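Flillura Moving Boxes, pack of 12
Reviewed by Araceli Paredes

I have moved 4 times and own exactly one opinion about cardboard, so consider me an authority. These came from the Komia outlet in Kakville, in August, in a pack that cost less than the sandwich I ate on the way home.

The cardboard is plain corrugated stuff with a slot cut through the side for your fingers. Folding them up is easy enough. The flaps have ideas of their own - one of mine creased into a triangle and has stayed loyal to it.
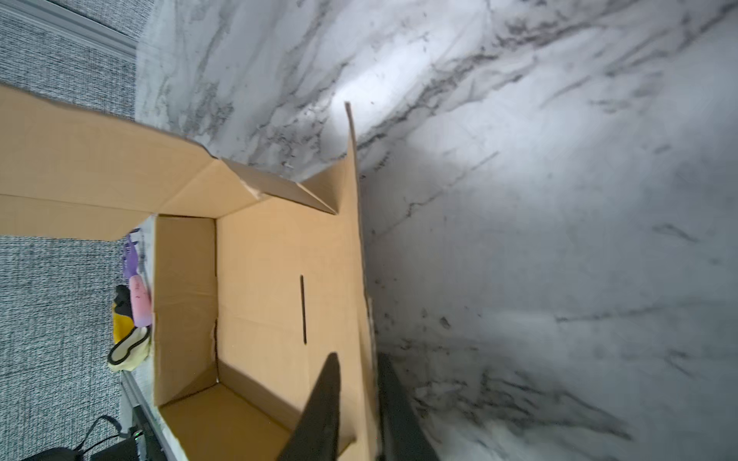 How much weight will one take? I put almost 100 paperbacks in mine and got it down 13 stairs, with language. Dishes went in the next one and I carried it like a baby.

The slot is fine for short trips and rude to your knuckles on long ones. Tape the bottom twice. I'd buy them again, though I've told my landlord I'm never moving.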